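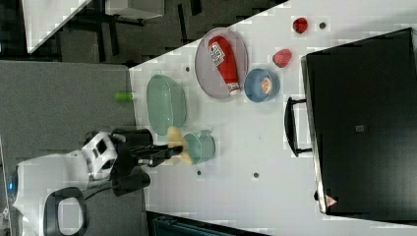

I have been on a soup kick since October and I need to talk about it, because I think I finally understand what my grandmother was doing with beans.

She never soaked them. Everybody I know soaks them, I soaked them for most of my adult life, and she would put them straight from the bag into cold water with an onion and half a head of garlic and go off and do something else for the afternoon. Her broth was dark and silky and mine was always gray and thin, and I blamed the stove, the pot, the water in my town. Then I read a little pamphlet from the Mendthorpe seed library (they print one every fall, folded in three, with terrible clip art that I love) and it said to taste your soaking water before you pour it down the sink. So I did. It tasted like beans! I had been throwing out the soup for twenty years.

So now I don't soak, or I soak and keep the water. You do need more time. A black bean that's reasonably fresh takes me a bit under two hours from dry. Big white ones can run up to 6 hours if they've been sitting in the back of a shop, and you won't know that until you're in it, so don't plan dinner for seven o'clock on a bag you've never met.

Salt goes in at the start. I know, I know. I was raised on the idea that salt makes the skins tough, and I've now cooked so many pots both ways that I'm done arguing. The salted ones taste like beans all the way through and the unsalted ones taste like paste in a salty jacket. Tomatoes are another story. Keep the tomatoes and the vinegar out until the beans are soft, or you'll be chewing at midnight.

The batch that set me off was a speckled red one called Sudard, which Tarek Filali grows on the slope behind his house in Pamdale and gave me in a jam jar. He grows it up strings on the south wall, and he says it sulks in a wet June and then goes crazy. The dry bean is the prettiest thing, maroon with a cream splash on one side, and then you cook it and all that color goes into the water and you get a plain brown bean in a broth like strong tea. I was a bit sad about the splash for maybe a minute. Then I had a spoonful.

What I did with it:

- the whole jar of beans, rinsed
- cold water, enough to come a couple of inches over the top
- one onion cut in half, skin left on one half for color
- garlic, bay leaf, a dried chili
- more olive oil than feels polite
- salt, and then at the very end a splash of cider vinegar

Bring it up to a real boil for ten minutes. Please don't skip that with red beans, they can make you properly sick if they're only ever simmered, and a slow cooker on low doesn't count. After the ten minutes turn it right down until it's barely moving, and put the lid on crooked.

I ate it the first night with toast. I ate it the second night with rice and a fried egg, and the second night was better - the broth had gone thick on its own in the fridge and I could nearly stand a spoon in it. Third night I mashed what was left in a pan with cumin and it was gone before it got to a plate.

The bread was from Rácz, the bakery by the bus depot, the dark loaf with caraway. If you live anywhere near there, go before nine. They sell out and then they just lock the door.

I wrote to Riku Hoshino about all this, since he's the one who got me cooking from dried stuff in the first place, and he wrote back with a long message about kombu. A strip of dried kelp in the pot, he says, in from the start, fished out when it goes floppy. I've tried it twice now. The beans do come out softer, and the broth has a roundness to it that I can't quite name but would like more of. It doesn't taste of the sea at all, which was my worry. I've gone and bought a packet so big I may be leaving it to someone in my will.

Next up is chickpeas. I have a theory that the cooking water wants a piece of lemon peel, and a second theory that I've been undercooking them my whole life. I used to stop when they were tender, and last week I forgot a pot for an extra forty minutes and they were like butter. Whole, too, hardly any had split. I stood at the stove eating them with my fingers and a bit of salt and called it lunch.

If you grow a bean you love, tell me its name in the comments and how you cook it. I have a few empty jars and I'm clearing a strip by the fence for spring. Climbing ones especially, the fence is tall and ugly and I'd love to lose sight of it by August.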